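Office Library > Meetings > IT Working Group > February

Minutes of the IT Working Group, February

Present: representatives of Accounts, Sales, Warehouse, and IT Support. Dellier joined by phone for items 2 and 3. The Sodness branch sent apologies and gave written comments, which were read under item 4.

The meeting started at 9:30 in the small meeting room. Accounts took the chair. IT Support took the minutes.

1. Minutes of the previous meeting

The previous minutes were accepted with one correction. In the paragraph on printers it was written that Warehouse "does not need" the label printer. It should be "does not need a second label printer." IT Support will correct the stored copy.

The action on old laptops is still open. Two laptops were returned without chargers, and Sales will look for them again.

2. Moving the shared mailboxes

Dellier explained how they propose to move our shared mailboxes from the old mail server to their hosted service. There are 7 shared mailboxes. The biggest is the orders mailbox, and it holds messages from many years back. Dellier asked if all of it must be moved. Sales answered that they still search old orders almost every week and want to keep everything. Accounts said the same for invoices.

Dellier can copy the mailboxes in the background while people work. Only the last step needs an interruption, and for this they ask for up to 90 minutes without mail. Warehouse asked that this is not done in the morning, when the carriers send their pickup times. It was agreed to start the last step at 18:00.

Sales asked what happens with a message which arrives during the interruption. Dellier said that it waits at the sender's server and is delivered later. Sales would like to have this in writing, because customers will ask -- Dellier agreed to send a short text.

The rules inside the mailboxes (for example, the rule which puts carrier mail in its own folder) are not moved automatically. Each department must write down its own rules before the move. IT Support will make a simple form for this.

Decision: the group accepts the proposal of Dellier for all shared mailboxes. Personal mailboxes will be discussed separately.

3. Cost of the hosted service

The offer from Dellier is 390 per month, with support by phone included. Accounts remarked that the present server costs less on paper, but the price of the backup disks and the yearly repair is not counted there. Accounts will prepare a comparison on one page.

There was some discussion about the length of the contract. Dellier prefers two years. Accounts prefers one year with a possibility to extend. No decision was taken on this point. Dellier left the call at this moment.

4. Passwords and sign-in

From next month, sign-in to the Jodham stock program will need a second step by phone code. IT Support tested this with a small group. The test went well in the office, but in the back part of the warehouse the phone signal is weak and the code comes too late. Warehouse asked for another method for these workplaces. IT Support will ask Jodham if a small key device can be used.

The comments from Sodness were read. They ask if people who share one computer must also share one phone for the code. The answer is no -- every person must have an own account. IT Support knows that at Sodness a common account is still in use at the front desk. This account will be closed when the new ones are ready.

Accounts reminded everybody that passwords should not be written on paper near the monitor.

5. Backup test

IT Support restored one folder from the Ham backup as a test. The files opened correctly, but the dates on the folders were changed to the day of the restore. For Accounts this is a problem, as they sort by date. IT Support will write to Ham about it and repeat the test with another folder.

6. Any other business

Sales asked for a longer network cable for the desk next to the window. IT Support has one in stock.

Actions

IT Support: form for mailbox rules; question to Jodham about key devices; message to Ham about folder dates; network cable.
Accounts: cost comparison on one page.
Sales: laptop chargers.
Dellier: text about mail during the interruption.
All departments: list of own mailbox rules.

The meeting was closed at 11:00. The next meeting will be in March, in the same room.

Contact IT Support | Copyright IT Working Group | Back to top
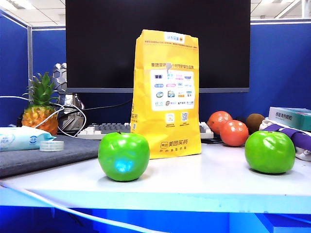

Office desk with monitor and keyboard.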